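The Slow Way to Mokwood

1. The Bikes

Anneli had promised me a flat ride, so of course the first hill came before breakfast. I rented the last bike at the Mokwood ferry dock, number 347, with a bell that rang by itself on every bump. She laughed so hard she had to pull over.

"It's 19 miles to the inn," she said. "Save your breath!"

I didn't save it. I sang most of the way - badly, and mostly to cows.

2. The Lock

We ate our sandwiches by the old canal lock, the one with 1873 cut into the stone. A woman named Tahmineh was waiting there for a boat, and she told us the inn had closed its kitchen. Anneli looked at me. I looked at my last sandwich and, I'm sorry to say, ate it faster.

"Try Pentti's place," Tahmineh said. "He'll feed anybody who asks about the river."
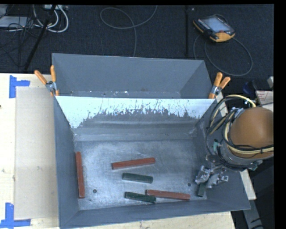 3. Pentti's Place

So I asked about the river. Pentti talked through two bowls of fish soup and a whole pan of rolls (I had four), and by then it was dark and raining hard. He gave us the room over the boathouse.

"We could take the bus back," Anneli said from the other bed.

I told her I'd think about it, and went down to see if my bike was under the roof.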